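메이렐레스 석재 가공장 방문기

상판 교체를 앞두고 있거나 자재 공부를 하는 분들에게 참고가 될까 해서 메이렐레스(Meireles) 가공장에 다녀온 내용을 정리한다. 이곳은 주방 상판과 벽면용 석재를 자르고 마감하는 공장으로, 일 년에 두 번 일반인에게 작업장을 연다. 지난 4월 행사는 신청이 늦어 가지 못했고 이번에는 접수 첫날에 신청했다. 참가비는 없었고 하루 정원은 52명이었다.

공장은 시내에서 버스로 한 번 갈아타고 들어가는 산업단지 안쪽에 있다. 정류장에서 정문까지는 걸어갈 만한 거리지만 인도가 중간에 끊긴다. 대형 트럭이 자주 다니는 길이라 아이와 함께라면 차를 가져가는 편이 낫다. 주차장은 정문 왼쪽에 있고 방문자 구역이 따로 표시되어 있었다.

접수대에서 안전모와 귀마개, 보안경을 받았다. 신발은 앞이 막힌 것만 허용되는데 안내 메일에 적혀 있었는데도 샌들을 신고 온 사람이 있어서 덧신을 빌려 신었다. 작업장 안에서는 촬영이 금지였고 전시실과 마당에서는 가능했다.

견학은 원석 판재를 쌓아 두는 야적장에서 시작했다. 판재는 A자 모양 철제 받침에 비스듬히 세워 보관한다. 눕혀서 쌓으면 제 무게에 금이 갈 수 있다고 한다. 판재마다 번호표가 붙어 있었는데 같은 덩어리에서 잘라 낸 것끼리 번호가 이어진다. 상판과 아일랜드를 같은 무늬로 맞추고 싶다면 이어지는 번호로 주문해야 한다는 설명이 있었다. 햇빛 아래에서 보니 매장에서 흰색이라고 생각했던 돌에도 푸른 기운이 있거나 누런 기운이 있었다. 색을 고를 때는 집에서 쓰는 조명 아래에서도 견본을 한 번 보라고 했다.

다음은 절단실이었다. 물을 뿌리면서 자르기 때문에 바닥이 전부 젖어 있고 소리가 크다. 귀마개를 해도 안내원의 말이 잘 들리지 않아서 설명은 유리창이 있는 옆방에서 들었다. 쓰고 난 물은 침전조를 거쳐 다시 절단에 쓰고, 가라앉은 돌가루는 모아서 따로 내보낸다. 안내원은 물의 98퍼센트를 재사용한다고 했다. 침전조는 뚜껑이 덮여 있어 안을 볼 수는 없었다.

마감실에서는 표면 처리를 비교해 볼 수 있었다. 같은 대리석을 광택, 무광, 가죽 질감, 거친 면의 4가지로 처리한 견본이 나란히 놓여 있고 손으로 만져 봐도 된다. 광택면은 색이 진하게 보이지만 산에 닿은 자국이 눈에 잘 띈다. 무광은 자국이 덜 보이는 대신 기름이 배면 얼룩이 남기 쉽다고 한다. 레몬즙을 떨어뜨려 놓았던 견본도 있었는데 광택면에는 동그란 자국이 선명했다. 대리석 상판을 생각하는 사람이라면 이 견본 하나만 봐도 갈 만하다.

모서리 가공은 생각보다 종류가 많았다. 각을 살짝만 죽인 것부터 반원형까지 있고, 둥글게 갈아 낼수록 값이 올라간다. 싱크볼 구멍 주변은 가장 잘 깨지는 부분이어서 운반할 때 뒷면에 보강대를 붙인다. 설치할 때 승강기에 들어가지 않는 길이면 나누어서 올려야 하므로, 이음매 위치를 계약 전에 도면으로 확인하라고 했다.

점심은 구내식당에서 먹었다. 메뉴는 하나였고 방문자도 식권을 사서 이용한다. 오후에는 벽면재를 만드는 코샴(Kosham) 동으로 옮겼다. 본관과는 마당을 사이에 두고 있는데 원래 다른 회사 건물이던 것을 사들여 이름만 남긴 곳이다. 여기서는 쪼갠 돌을 얇은 띠 모양으로 다듬고 망에 붙여 한 장으로 만든다. 줄눈 없이 맞대어 시공하는 제품이 많아서 장과 장이 만나는 끝부분을 엇갈리게 만든다고 했다. 주방에 쓸 경우에는 발수제를 바르고, 가스레인지 바로 뒤쪽은 기름이 요철에 끼니 평평한 자재로 바꾸는 것도 방법이라고 한다. 청소법을 묻는 사람이 많았다. 답은 부드러운 솔과 중성 세제였고, 식초나 욕실용 세정제는 쓰지 말라고 했다.

마지막 순서는 자재를 집 안에서처럼 꾸며 둔 전시실이다. 주방 쪽은 흰 바탕에 연한 회색 무늬가 있는 대리석 상판에 베이지색과 회색, 크림색이 섞인 적층석 벽을 맞추었다. 상판에는 나무 도마도 올려 두었다. 적층석의 표면이 거칠어서 상판과 대비가 뚜렷했다. 개인적으로는 벽을 조금 더 단순한 것으로 고를 것 같다.
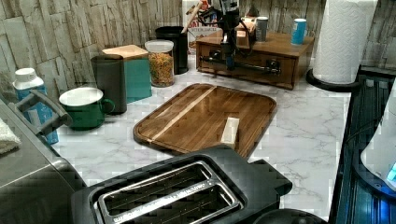
글쓴이: 그루다드(Grudard) 주거자재 연구모임 운영자

전시실 옆 상담실에서는 견적도 받을 수 있다. 도면이 없으면 대략적인 금액만 알려 준다. 나는 칼든(Calden) 계열의 회색 석재를 물어보았는데 재고가 적어 주문 후 약 100일이 걸린다고 했다. 공사 일정이 정해져 있다면 자재부터 확인하는 것이 순서다. 견본 조각은 손바닥 크기로 한 사람당 하나씩 가져갈 수 있다. 택배로 보내 주지는 않는다.

아쉬운 점도 있었다. 가공 과정에 비해 설치 과정에 대한 설명이 짧았고, 하부장이 돌의 무게를 견디는지 확인하는 방법은 질문을 해야 들을 수 있었다. 안내 책자에도 그 부분이 없었다. 폐석을 어떻게 처리하는지 물었더니 일부는 조경용으로 나간다는 정도만 답했다.

다음 공개일은 아직 정해지지 않았고 공장 게시판에 공지한다고 한다. 작업장 안은 여름에도 서늘하고 물이 튀니 얇은 겉옷을 챙기는 것이 좋다.

2026년 7월 14일 작성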